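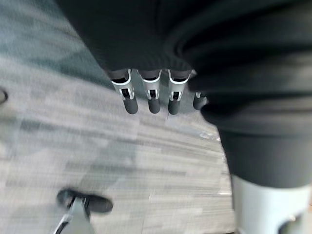

Search notebook... Go

Notebook, March, 10:40

Cover fitting, dark cloth, second pattern. Hanna Nowakowski cut this one from the Pusitz roll after the Dudek sample came up short at the side.

The cloth falls in soft folds from the top and the hem sits above the fingertips. It bunches into big folds at the right, down toward the white cylinder. Too much width there. Take out 2 cm at the side seam and leave the front alone.

The fourth finger is partly behind a fold. I want all 4 clear of the hem — try raising it on that side before cutting anything. Pin first, then baste.

Thread: Hemero black, still 100 m on the spool. Needle changed. The old one was snagging on the double layer.

Rub test on the spare panel is set for 2,000 passes. Check the edge for fraying when it stops and write the result on the panel in chalk.

To do: ask Disow if they can send the same cloth in a lighter weight. Trace the corrected side piece onto card and label it. The old card is still in the drawer and needs to go.

2 comments · Share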